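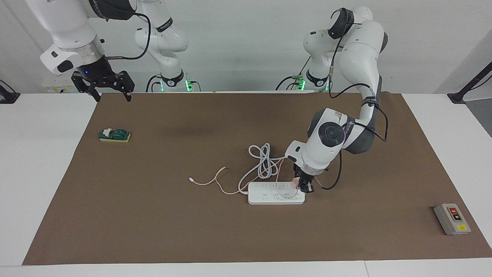

Cobots & Small Automation > Rules, Standards and Good Practice

Arms and live power boards: where do you draw the line?

Skirklow
Posted 10/4/19
Hi all, I've been asked to write the house rules for our plug handling bench (two arms, brown paper over a white table, a power board and a thin pink charging cable) and I keep changing my mind on one thing. Is the board ever allowed to be live while an arm is putting a plug in? My draft says no, full stop. The other half of the workshop reckons I'm being a nanna about it.

Batley
I'm with you. Dead board, and its own plug left on the bench where everyone can see it. If I can see the prongs I know what I've got. We've done 3,520 insertions that way and I don't feel I've missed out on anything!

Drekemitz
Disagree, sorry. If the job is to plug in a charger, sooner or later you want to know the charger charges. I'd go live behind an RCD, with a person at the stop button and everyone else back behind the line. A flat ban just gets ignored by week 2, in my experience.

Skirklow
Fair, but who's checking the person at the button is awake? Mine wander off for a cuppa.
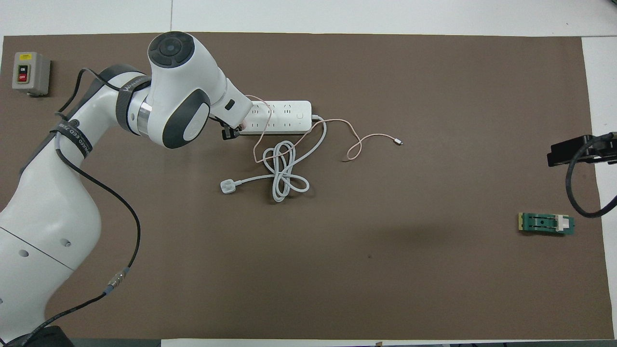

And the other thing I'd like in the rules is cord slack. I hate a heap of cord sitting right where the fingers come down, and I'd rather it was tied up or run off the back. Same goes for any bare circuit board lying about on the paper. Put it in a tray or take it off the bench, I reckon.

Halás
Careful with the slack one. If you tidy everything you end up with an arm that only copes with tidy. I'd leave the cords messy and write the rule around speed, slow within 12 cm of any cord. That's what we settled on and people stick to it.

Batley
Yeah nah, messy cord is fine on a dead board. Messy AND live is where I get off.

Drekemitz
OK, I can live with that. Can you also put in that a stop button on the bench has to be reachable without leaning under an arm? An ordinary ON/OFF box isn't an e-stop either, whatever colour the button is. I've had that argument 7 times now.

Skirklow
Good one, adding both. Draft is now dead board by default, live only with sign-off and a person on the stop, slow near cords. Still not sold on the mess, Halás, but I'll put it to the others and post the wording when it's done.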